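Teaching by hand, a block at a time
December
By Roel Hoekstra

Tuulikki Harju spent eleven years teaching piano before she ever laid a hand on a robot, and she brought it up within a minute of my sitting down, before the coffee had been poured. She runs the demonstration group at Pelkonen, upstairs from a bicycle shop in Cenville, and her job is to get people to show robots how to do things. Most of that showing is now done in simulation. An operator holds a pair of lightweight handles, one for each arm, and the arms on the screen go where the handles go.

"It's so much like lessons," she told me. "You have a student who will copy absolutely everything. Your shoulders, your hesitations, the way you rush the hard bar to get it over with. I used to hear my own bad habits coming back at me from a nine-year-old, and now I watch them come back from a pair of arms."

I had come expecting to talk about software, I'll admit, and we did get there in the end. But Harju would much rather talk about hands, and after a morning with her so would I. She held mine at one point, to correct my grip on the left handle, exactly as she must have done at the keyboard all those years (I was squeezing it like a hammer, and she laughed at me very kindly).

The project is called Zarance, and its tasks would sound familiar to the parent of any toddler. Pick up a block. Move it clear of another block. Put the small thing in the bigger thing. The operators work with two arms over a tabletop, and the blocks are scattered fresh before every attempt, so that the robot can't get by on memorizing one arrangement.

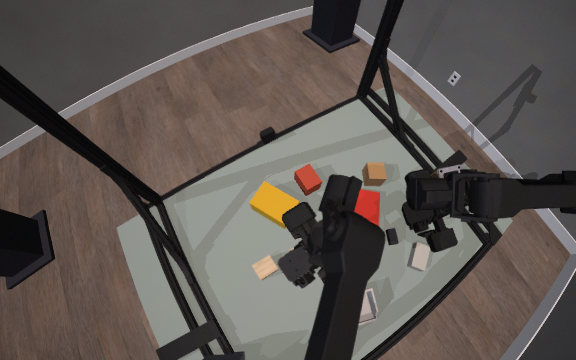 "People think the clever part is the grasp," Harju said. "I care much more about the approach. Where do you come in from? Is the other arm in your way? Do you slow down before you get there, or do you slow down when you get there and shove everything over? A good operator has decided all that before she moves, and you can see it in the recording, you really can. It looks calm."

I asked whether calm was something that could be measured. She made a face, and called across the room to Mojtaba Karimi, who looks after the recordings and who came over with his chair still attached to him, more or less, rolling it along with his feet. The collection stood at 1619 demonstrations that morning, he said. Of those, 590 had been set aside for one fault or another, and he had a good deal to say about the faults.

"Pauses are the worst," Karimi said. "Somebody stops to think, and that's fine for a person. But the robot learns from it that there is a place, halfway to the block, where you stand still. So then it stands still there. And it can stay a very long time."

"Forever, once," said Harju.

"We went to lunch," Karimi agreed.

They both prefer simulation for a first round of teaching, though for different reasons. Karimi likes that he can change the lighting or the size of a block and have the same person repeat the task in the same minute. Harju likes that her operators stop being afraid. She used to train people directly on the hardware at her previous job, over in Idumberg, guiding the arm by the wrist while it recorded the joint positions, and she found that beginners tiptoed. They had been told what the arm cost. Their demonstrations were so timid that the robot they trained hardly dared to touch anything.

"You want somebody to knock a block clean off the table in their first hour," she said. "Get it over with! After that they relax and start to be themselves."

There's a price for this, and she was open about it. The handles don't push back. When a real gripper closes on real wood you get some sense of it through the arm, if you are guiding it by hand, and on a screen you have to learn to do without. She has her newer people practice on ordinary wooden blocks at a desk first, with two fingers of each hand and nothing else, and then go straight to the handles while the feeling is still in them. Impi Vainio, her most experienced operator, still does it every morning with a cup of tea beside her.
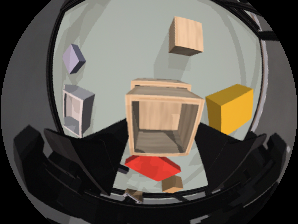
Choosing where to look is a skill of its own, and it was Vainio who took me through it, very patiently, in the hour before noon. She has several views she can switch between as she works, and she'd rather change views too often than get stubborn about one. The wide ones are for planning. For the last little stretch she wants to be looking past the gripper itself, with the two dark fingers reaching up from the bottom in a V and the open wooden box right there between them, and the rest of the table bending away in a circle. "Everybody hates the round one for a day or so," she said. "Things near the rim look wrong to you. Then you notice that you've stopped looking at the rim. You line up the fingers with the walls of the box, and you check what's lying low in front of it, like that flat red piece, and you ask yourself if you'll drag it along." I asked her if she would. She thought about it for quite a while. "I'd come in higher," she said.

Vainio had me try the easiest task on the list, lifting a cube and setting it down again. I won't go into how many attempts I needed. Harju stood behind me the whole time saying "breathe" in a low voice, and when I finally managed it, she asked whether I would let them keep the recording. Karimi was already shaking his head.

What she wants next is 100 clean demonstrations of a single task that uses both arms together, one steadying a box while the other places something inside it, all from people who have never done it before. She has a notion that beginners, once they've relaxed, teach the robot some recoveries that the experts never need. Experts don't drop things often enough. She has been arguing this with Karimi for over 2 months, and neither seems in any hurry to win.

"With piano I always wanted to hear how a student got out of a mistake," she said, walking me down to the street door, past the bicycles. "Anyone can play the bar they know. I'd like the robot to have heard a few wrong notes and what came after them." Then she remembered she had left Vainio's tea on the stairs, and went back up for it.

Contact the editor | Copyright Roel Hoekstra, all rights reserved | Back to top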